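Can machines do our housework yet? (general talk)
Posted by retix in February – 11 replies – 159 views – Share (3)

I work evenings and my wife works mornings, so the dishes in our home travel. A cup goes to the bedroom, a bowl goes to the sofa, and they stay there. I want to ask the people here who follow robots: is there now a machine which can collect such things and bring them to the kitchen? I do not ask for cooking or ironing. Only collecting.

My own opinion is that we are near. In simulation the arm already works above a sofa, with a bowl on one cushion and a small brass-colored thing on the other. Two years ago I saw only cubes on a table.
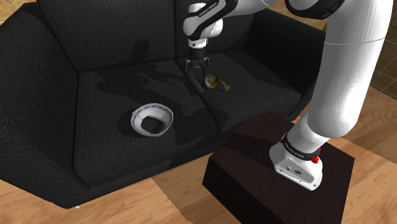 A sofa is a difficult place, I think. The cushion is soft, the things lie at an angle, and a black fabric eats the light. If the arm can learn this in the computer, then the real living room should not be so far. Please correct me if I am too optimistic.

kisia wrote:
You are too optimistic :) The computer cushion does not sink the way mine does. I tried a small arm at home and it pushed the cup deeper into the seat before the fingers closed.

trevaskis_shop wrote:
I disagree with kisia a little. In our shop in Dostidcombe an arm sorts brackets all day, and it learned most of this in simulation. But brackets are always the same. And the arm stands in one place – who carries it from the sofa to the sink?

retix wrote:
Good question about the carrying. Maybe a base with wheels, but we have a step between the rooms.

kisia wrote:
Then you need a flat house first. It is cheaper to buy a tray.

Comments (3)

oldmill112: My vacuum robot still eats socks. I will wait.

pennyroyal: For my mother, who cannot bend, even a slow machine would be a big help. Please do not laugh at slow.

trevaskis_shop: Agreed with pennyroyal. Ours was very slow in the first month and we kept it anyway.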